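Markets > Compliance > Dealing desk inspections

Dealing desk controls checklist, Bramutton office
Inspected by: Neelam Jaiswal. Reviewed by: Kusum Khurana. Date: 9 June 2021

1. Open currency positions matched to the limit register — Satisfactory. All 168 tickets in the sample agreed.

2. Stop-loss orders recorded at the time of entry — Action needed. On 3 tickets the level was added afterwards. The desk head is to remind dealers of the rule in writing.
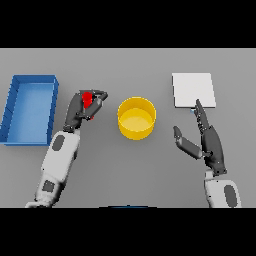

Simulated work surface with blue tray, yellow bowl and white plate.

3. Price feed compared with the second source — Satisfactory. The Plendix feed was checked at opening and at close.

4. Client margin calls issued the same day — Satisfactory, with comment. The Chaudhary account was called late in the afternoon and should be reviewed earlier.

5. Access to the dealing system — Not tested. Leavers' accounts will be examined at the November inspection.

Related items
Boneo office: dealing desk checklist
Margin call procedure
Recording of stop-loss orders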